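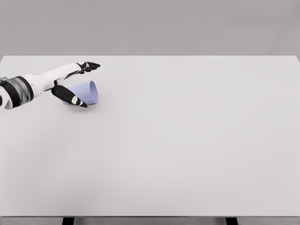 Simulated arm and tipped cup, Clustport tabletop task.

Clustport demonstration collection: frequently asked questions

Last updated Friday, October 17, 2025

What are you collecting?
Demonstrations. A person steers the simulated arm through a small chore, we record every joint position along the way, and the learning system studies the recordings in the hope of picking up the habit. The current chore is the cup. The hand has to get its fingers on either side of it, lift it, and set it upright.

Why a cup on its side?
Upright cups were the August task. The model got quite good at them and then treated any cup lying down as a personal insult.

How many episodes do you need?
2000 for the cup. We have 875. Please do not do the subtraction in the team channel again.

Do I need robotics experience?
No. You need a working pair of hands and a tolerance for picking up the same cup. People who play a lot of video games start fast and then get fancy. Please don't get fancy. The model copies flourishes too.

What counts as a good episode?
One approach, one grasp, one lift, cup standing at the end, hand clear of it. A small correction on the way in is welcome, as the model needs to see what recovering looks like. Four corrections and a long pause while you answer the door is a different kind of data.

I knocked the cup off the table. Should I delete the episode?
Mark it "failed" and keep it. Failures go in a separate folder called Dunstan, for reasons lost with the first version of the wiki. We use them to train the part that judges whether an attempt is going badly. It has plenty of material.

Can I just record the easy starting positions?
The cup's position and angle are drawn at random when you press Reset. Pressing Reset until you get one you like is possible, and it shows up in the logs. Take what you're given, including the ones with the mouth of the cup pointing away from the arm.

The table is so bare. Will there be other objects?
Yes, in the next task set, Gutero. We want the grasp learned before we add things to bump into.

The fingers went straight through the cup. Is that me?
That's the physics. Stop, discard the episode, and restart Iltia, the simulator. If it happens 3 times in one session, send the session log to Rhys Ellery, who will say it has been fixed.

How long should a session be?
Stop when you notice you've stopped noticing. Tired operators drift into the same lazy path every time, and the model will believe that's the only path there is.

Will this work on a real arm?
That is the plan. Ask us again after Gutero.

Where do I send questions not covered here?
To the help form on the operator page. Please include your episode number.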